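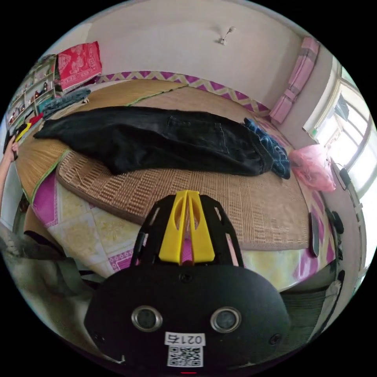

Figure 1. Black jeans and a checked garment on a bed, with the gripper held in front of them.

Unit 9: Automation in Domestic and Laundry Services
Course handout, prepared by Xinyi Fan

Shares 9 | Comments 0

The unit examines what happens to household service staff when part of their work passes to machines. The principal case is Wurnent, a housekeeping firm with 2000 client homes. In June its management adopted Galtari, a scheduling and sorting system, and announced that folding would follow.

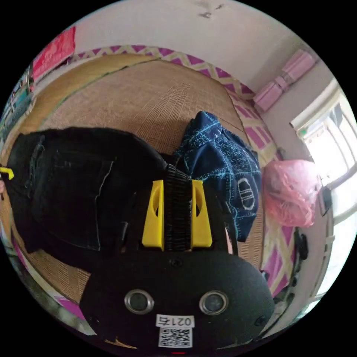
Job descriptions at Wurnent treated folding as a minor duty, and staff were not asked how they did it. Students should consider how much judgment that duty contains. Dark jeans, folded, make a soft heap with a bulge in it, while the crumpled navy garment near them offers no clear edge to take hold of. An experienced worker decides at once where to begin. A system must be taught this, and the teaching is itself labor.

Two changes deserve attention. Some employees moved from cleaning to demonstration work, at the same hourly rate. Others reported that their pace was now set by the schedule.

Reading: the Stullum case file, sections 1 and 2.

For discussion: Should demonstration work be paid as skilled work? Who should own the record of it?

Written responses are due 15 Oct 2021.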